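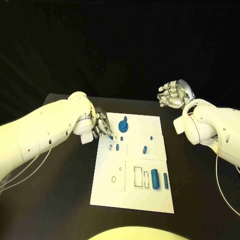 3.2 Layout sheets and part placement

Figure 2 shows a layout sheet in use. Each sheet is a single page of white paper, laid in portrait orientation on a dark table, with outlines printed on it to mark where parts belong. The parts used with this sheet are blue. A dark curtain behind the table removes most of the background detail that would otherwise compete with the printed lines.

The sheets were drawn by the second author from the Arnness pattern set and revised once, in October, after the first round of trials. In the original version the outlines were traced at the exact size of the parts. Small errors in rotation then hid one side of the line completely, and two raters often disagreed on whether a part was in place. The revised outlines are slightly larger than the parts, so that a thin margin of white paper remains visible on all sides when the placement is correct. All results in Section 4 refer to the revised sheets.

The full set contains 14 layouts. Two of these were held back for practice and are not scored, leaving 12 for analysis. Layouts differ in the spacing between outlines and in the number of outlines that share a similar shape. We expected similar shapes to be the main source of error. Spacing had the larger effect - when outlines stood close together, placing one part frequently disturbed its neighbor.

The sheet is not fixed to the table. Tape was tested and rejected, as it lifted the corners of the paper and left a ridge near the lower edge. An unfixed sheet can shift or turn during a trial, so positions are measured relative to the printed outlines and never relative to the table. A sheet that has rotated with its parts still correctly placed is scored as correct.

A placement was accepted if the part lay flat and no portion of it crossed the printed line. Parts that touched the line without crossing it were recorded separately as contact placements. Joanne Mapplebeck and Aravind Varghese rated all placements independently from still images and resolved differences by discussion. In total, 1,066 placements were rated. Parts standing on edge were treated as misplaced even when their base fell within the outline.

Paper stock affected the outcome more than we had assumed. Sheets printed on the lighter Esevora stock curled after repeated handling, and parts near a curled edge tended to slide inward. The heavier Murthy stock stayed flat and was used for all scored trials. Sheets were replaced when a crease crossed any outline - creases elsewhere on the page were tolerated.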